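The wallpaper lady of Walstead lets me in through the back

I had the wrong door, of course. The front of the shop in Walstead is all window, with rolls stacked up like baguettes, and the handle doesn't turn. You go down the side, past the bins, and knock. She opened up with a brush in one hand and half a bagel in the other and said, "You're early, good, you can hold something."

So I held something. I held the end of a very long strip of paper while she walked backward with the other end, and that was the first ten minutes of our interview.

She asked me not to print her name ("everyone who needs it has it"), and she has been hanging wallpaper for other people since she was nineteen. Before that she was hanging it for her aunt, badly. Her first solo job was a powder room on Rantala Street with a sloped ceiling and a toilet she wasn't allowed to remove. "I cried in there," she told me. "It was a stripe. Whoever picks a stripe for a sloped ceiling has never had to hang one."

I wanted to know what changed since then, because when I was a kid my parents spent a whole summer scraping paper OFF the walls and swore they would never look at a flower again. She laughed at that for a good while.

"Your parents are my best customers," she said. "Not yours exactly, but that age. They did the scraping, they did twenty years of beige, and now they come in on a Saturday and they want the biggest flower I've got. They want it in red!"

Red comes up a lot with her. She loves it and she's a little scared of it. The paste can pull the color if you're sloppy at the seams, and one smear across a pale ground is there for good. She keeps a bucket of clean water and a stack of old diaper cloths next to her at all times, and she changes the water far more often than I would have guessed. I counted nothing, I just kept being handed the bucket.

What she really likes to talk about is big round patterns. Medallions, rosettes, mandalas, whatever the book calls them. We got onto this over coffee and I don't think either of us looked at the clock until past four. A small print forgives you, she says, and a big circle tells on you. If the wall leans, the circle leans. If you start in the wrong corner, you end up with half a flower staring at you from over the light switch, and you'll see it every single night when you go to bed.

"People ask me where to start," she said. "Start with the flower you'll look at the most. Put that one where you want it and let the rest land where they land. You're going to cut some of them. Make your peace with it."

Corners are where she earns her money. She never wraps a full sheet around one. She cuts it, turns a little bit onto the next wall, and hangs the next piece fresh from a plumb line, so each wall gets its own start. In smaller spaces she'll sometimes let a strip of trim run down the corner and skip the matching altogether, and she got a bit defensive about that before I'd even said anything. "It's not cheating. It's a corner. Who are you inviting over to look at your corner?"

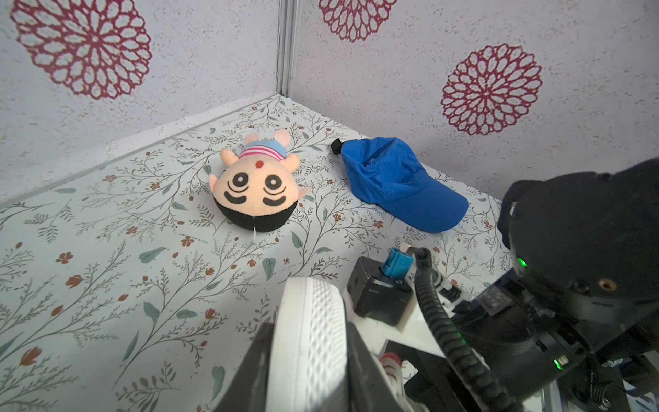
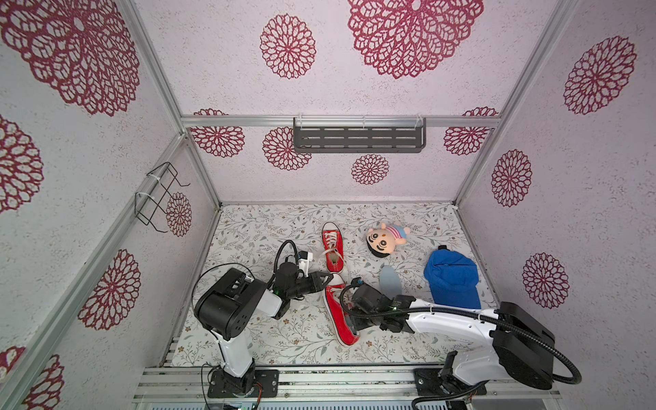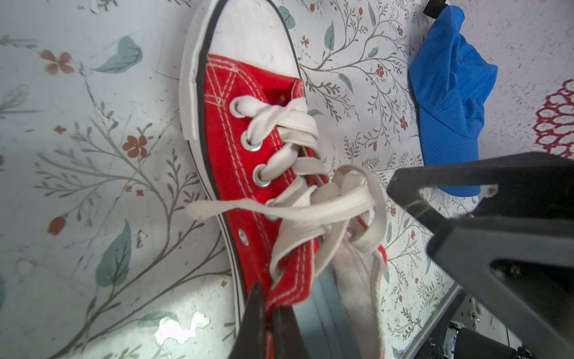
Large red flower motifs on pale walls in the first two; a red canvas sneaker on a botanical print in the third.

I asked what a job costs now, and she made a face. The paper is the part people see, so it's the part they budget for. Her example was a dining room she did in May with a paper from Vevier. The customer had set aside 300 dollars for the whole thing, because that was what a friend had paid once. The final bill came to 1,135, with the prep work and one extra roll. "And she was happy! But I had to sit her down with a cookie first."

The extra roll is a rule of hers. Buy one more than the math tells you, check that the batch number matches on every single one, and then put the spare in a closet and forget it. She once had a customer call about a torn patch by a door, and the batch was long gone. The new roll was the same pattern and the same number in the book, 161, and it was pinker. Only a little pinker, but she could see it from the street.

We got into tools for a while, and I'll spare you most of it. She uses a smoothing brush from Andus that's older than my car and she buys cheap blades by the box, a fresh one every couple of cuts. Dull blades tear wet paper, and she says most of the calls she gets from people who tried it themselves are really about a dull blade. She's kind about those calls. She'll talk you through it on the phone if you're stuck on a ladder with glue in your hair.

Does she have wallpaper at home? I figured it would be everywhere. There's one room, the hallway, and it took her three years to choose. Everything else is painted white. "I look at patterns all day long," she said. "I want to eat my eggs in front of nothing."

Then the phone rang, and it was a man with a stairwell, and she mouthed "stairwell" at me with her eyes really wide. I rinsed out the bucket, found my coat under a pile of sample books, and let myself out past the bins. I took one sample home with me, with permission. It's taped up next to my fridge, it's red, and my husband hasn't said a word about it yet.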